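Pikport Building, 2nd floor
Walk-through checklist with comments
Inspected by: Catrin Powell
Date: 1 March 2019

1. Exit doors. OK. East door sticks a bit at the bottom, needs planing. Opens with one push, so pass.

2. Exit signs. OK except the one by the stairs, dim. Battery probably. Asked Savchuk to swap it.

3. Extinguishers. Tags current on all but the kitchen one, which runs out in May. Pin and gauge fine. Somebody hung a coat on it. Coat moved.

4. Stairs and handrails. FAIL. Rail loose on the lower flight, two screws gone. Tape up until fixed. This is the one I want done first.

5. Electrical. Panel door closes, labels readable. Extension cord under the rug in room 245 again, third time I've writen this up. Take it out please.

6. Ceilings. Check for stains, sagging, gaps at the joints. Room 343 to be looked at again after the next heavy rain. Report any drips to the front desk, don't just put a bucket down. 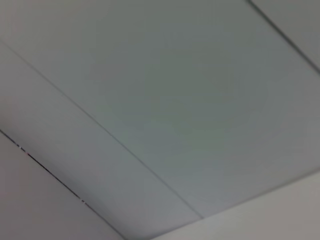 7. Smoke alarms. Tested with the button, all sounded. Hallway one is slow to stop. Telance has the service contract, call them and give job number 761.

8. Storage. Boxes stacked too high in the supply closet, keep them well below the sprinkler heads. Paint cans go in the metal cabinet, not on the floor by the heater.

9. First aid kit. Short on bandages and the eye wash is expired. Reorder from Tenura, same as last time.

10. Floors. Mat at front entrance curling up at one corner. Trip hazzard. Replace or tape flat.

Cost: handrail, door and mat should come to about $3,000 with labor. Waiting on the written quote.

Recheck items 4, 5 and 10 before sign-off. Copy to the office and one on the board downstairs.

C. Powell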